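Norkar opened its Mackay workshop to visitors on March 2, 2025.
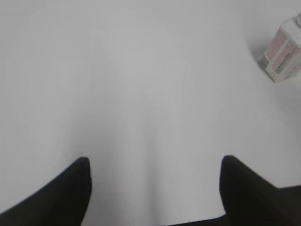

Kirstin MacLeish, who runs the robot bench, took groups of nine through the handling work. A carton with pink printing stood on the white table, and she asked visitors to guess how the open gripper would approach it.

Two arms also held a white container by its ends.
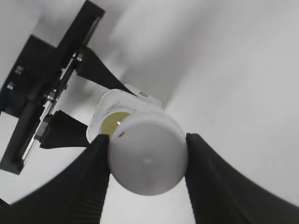 1 min read

Norkar plans a second open day in September, with room for 50 people.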